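3.2 Looking after the hand-held gripper

Most of what went wrong in our first month with the Irklow gripper went wrong at the fingers, so this section is about the fingers and the hardware that carries them. The tool has two black jointed arms, and each arm ends in a blue textured pad that does all of the touching. Everything behind the pads can be in perfect order and a worn pad will still let a paper cup slide, which we found fascinating once we stopped being annoyed by it!

We set the tool up on the table where it would be used, among the cups, jars and containers of a real household. Poppy Horrocks wrote the opening check: spread the arms, look at both pad faces, then work each pivot by hand and feel for play.
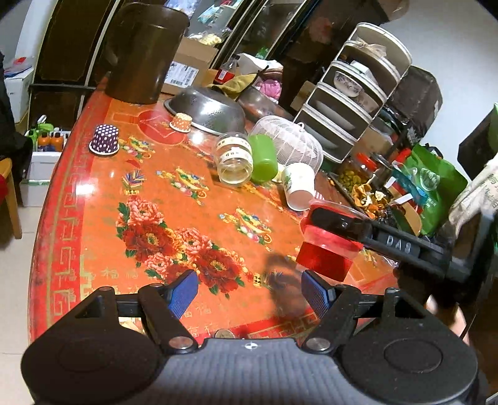
Figure 4. (a) The gripper with its arms apart over the work table. (b) The pads open over a red plastic container with a clear lid.

Pads were swapped as a pair after 1,000 grasps, or sooner if either face felt smooth. Koen Leemans tried changing only the worse one and gave it up after 3 sessions — the fresh pad gripped first and the cup turned toward it. Pivot screws were checked at the start of each day with a short driver. We snug them until the play is gone and then back off slightly, and the difference in how the arms move is lovely to feel.

The last check is a grasp on something light that gives under pressure. A plastic cup is ideal: the pads should meet its wall from left and right at the same height, and the rim should keep its shape. Of the 18 checks logged in September, 17 passed on the first try. The other led us to a pivot screw that had backed out.

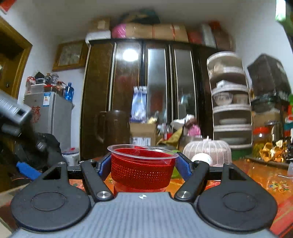
3.3 Spare parts and records

Pads and screws are kept in one tin with the Jeklow logbook. Each change gets a line with the grasp count, the side and the initials of whoever did the work. Olaia Nieto also keeps the old pads, labeled by session, and we compare their wear in Section 4.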